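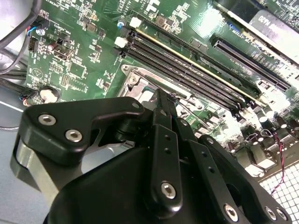

Section 4: Teaching the motherboard positions

By now the arm is bolted down, the gripper is on, and the Cledirance controller has found both cameras. Good! The next job is teaching the arm where things are on the board, and it's the part of set-up most people end up enjoying. You'll be working mainly from the wrist camera, with the fingertips low over the CPU socket, so pick landmarks that still show clearly from down there. Memory slot latches are excellent for this. On the green board in our walkthrough they alternate white and black at the left ends of the four slots, and the software locks onto that pattern very quickly. If the latches on your board are all one color, use the metal frame around the CPU socket and one corner screw.

Read the whole section once before you start. A first board takes almost 80 minutes from start to finish. Later boards go much faster, and a second copy of the same board only needs the check in 4.5.

4.1 Before you start

You will need:

The teach pendant, charged or plugged in
The Fortin fixture tray from box 2
A scrap desktop tower with a board you don't mind scratching
A hex key set
A grounding strap
A soft pencil with an eraser on the end

CAUTION: Unplug the tower from the wall and hold its power button in for a few seconds before you open it. The arm has no way of knowing whether a board is live.

CAUTION: Keep hair, sleeves and lanyards away from the gripper linkages. The flat plates close past each other like scissors. They will pinch at any speed setting, including Teach.

Please do use a scrap tower the first time. Every arm we've set up has bumped something on day one (ours in Gulterville went straight into a heatsink), and it's a lot more fun to learn on a machine that was headed for recycling anyway.

4.2 Placing the tower and tray

1. Take the side panel off the tower and lay the case down on the slotted table with the open side up.

2. Slide the case until it sits fully inside the work area shown on the pendant. The outline turns green when all four corners are in reach.

3. Push the case gently at each corner. If it rocks, look underneath for a rubber foot sitting in a table slot, and shift the case over until it sits flat.

4. Fit the stop blocks against two neighboring sides of the case and tighten them by hand.

5. Set the fixture tray beside the case and clamp it. Either side works, but choose now and stick with it. The tray position is stored with every board you teach.

6. Tuck loose drive and power cables down toward the edge of the case. A cable that springs up halfway through a move is the most common cause of a stopped run.

Note: Don't strap the cables so tightly that they pull on their plugs. A small header plug can work its way loose, and you'll spend an evening looking for a fault the arm had no part in. Ask us how we know.
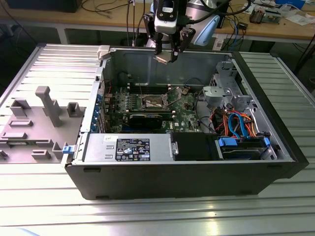

7. On the pendant, choose Setup, then Clearance. The arm rises to its safe height and traces the edge of the work area at slow speed. Keep a hand near the stop button and watch the wrist cables as well as the fingers. They should have enough slack to follow the arm all the way around without snagging.

8. If anything comes within a finger's width of the arm, stop, move it and run Clearance again.

The safe height is 400 mm above the table out of the box. That clears any ordinary tower lying on its side. Only raise it if you have a very tall cooler installed. Lowering it saves a little time per move, but we've never found it worth the worry.

4.3 Setting the landmarks

You need 2 landmarks for each board. One gives the software the position, and the second gives it the angle. They work best far apart.

1. Choose Teach, then New Board. Type a name you'll recognize next month. "Green board" seems like enough until you own three of them.

2. Jog the arm until the wrist camera looks down over the memory slots. The view will be tilted compared with the table. That's fine, and you don't need to square it up.

3. Tap the first landmark on the pendant screen. A box appears around it. Drag the corners until the box is snug.

4. Jog to the far end of the board and tap the second one. Mounting screws, slot ends and colored connectors are all good choices.

5. Press Find. The arm backs off, returns, and looks for both landmarks on its own.

Watch the two scores that come up. Each runs from 0 to 1000, and you want 900 or better on both. The first time you see it swing back and land right on target is a great moment, and we still grin at it.

If a score comes in low, try these in order:

Turn the ring light down. Bare metal and mesh panels throw a lot of glare, and too much light is a bigger problem than too little.

Redraw the box so it holds less plain board and more edge.

Pick another landmark. Printed text looks tempting, but fine lettering blurs when the camera is close, so leave it as a last resort.

Avoid anything that can move. Wires are no good, and neither are the socket lever and the plastic latches on a slot you plan to fill. If you did use the memory latches, check that they'll be in the same open or closed position each time the arm looks for them.

4.4 Teaching a pick and a place

We suggest starting with a light part you can afford to lose. The practice block in the Fortin tray is ideal. Leave real memory modules for your second session.

1. Seat the block in its slot in the tray.

2. Choose Teach, then Pick. Open the fingers with the wheel on the left of the pendant and jog down until the tips are level with the middle of the block.

3. Close the fingers slowly. Stop as soon as the block quits wiggling when you touch it with the eraser end of the pencil. More grip than that doesn't help, and on a thin part it can do harm.

4. Press Save Pick.

5. Raise the arm to safe height, move over the board, and come down above the spot where the part will go. Don't touch the board yet.

6. Switch to Fine jog and lower in small steps. Crouch so your eyes are level with the case. The wrist camera is wonderful for left and right but poor at judging the last bit of height.

7. When the part just touches, press Save Place, then Release.

CAUTION: Never teach a place directly over an open CPU socket on a board you want to keep. The contacts bend with very little force. Fit the plastic socket cover first if you still have it.

Note: If the fingertips hide the target, rotate the wrist a quarter turn and try again. You lose nothing by it, and the software saves the new angle along with the position.

4.5 Checking your work

1. Choose Run, then Dry Run. The arm goes through every move with the fingers empty, stopping a little above each saved point.

2. Loosen the stop blocks, slide the case over by the width of a pencil, tighten the blocks and run it again. The moves should shift with the case.

3. If the second run is off by the same amount everywhere, the landmarks weren't found and the arm used the old position. Go back to 4.3.

4. If it's right at one end of the board and wrong at the other, your landmarks are too close together.

5. Once both dry runs look good, put the practice block back and run it for real at Teach speed.

6. Save the board, then save a copy to the USB stick. Do both.

When you're ready to go faster, move up one speed setting at a time and watch several full runs at each. The arm is capable of much more than Teach speed, and it's a pleasure to see it get going, but cables behave differently when a case is being nudged quickly.

4.6 If you have the Baltthorpe fingertips

The longer Baltthorpe tips reach down between tall parts much better than the standard ones. Swap them before you teach anything. Positions saved with one set can't be used with the other, and the software won't warn you in this version.

To change tips, remove the silver hex screws at the base of each finger and keep them in order. Tighten the new tips until snug, open and close the gripper fully a few times, and snug them once more. Then run Clearance again from step 7 of section 4.2.

Section checked against software from January by Kendra Friesen. Last changed Mar 6, 2020.

Next: Section 5, Memory modules and expansion cards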